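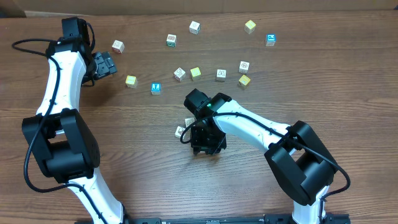

Call for participants - house rules for tabletop robot arms

I'm putting together a small group at Jelline to write the rules people really follow when they work next to a pair of tabletop arms, and I'd love your help! We have a first draft, called Lesow, and it's a bit of a mess (my fault). Where do hands go while the arms are live? Who gets to clear a stop? How do you lay out the blocks before a run so the next shift can do it the same way?

I need 6 people who have run arms like these, or trained somebody who does. No degree needed, and I don't mind if you hate paperwork - so do I. We'll meet online for 5 sessions, you'll mark up the draft between them, and we want it finished by December. It pays $346 a session.

Write to me at the Mutis office with a few lines on a rule you'd change. Closing date: 25/05/2020.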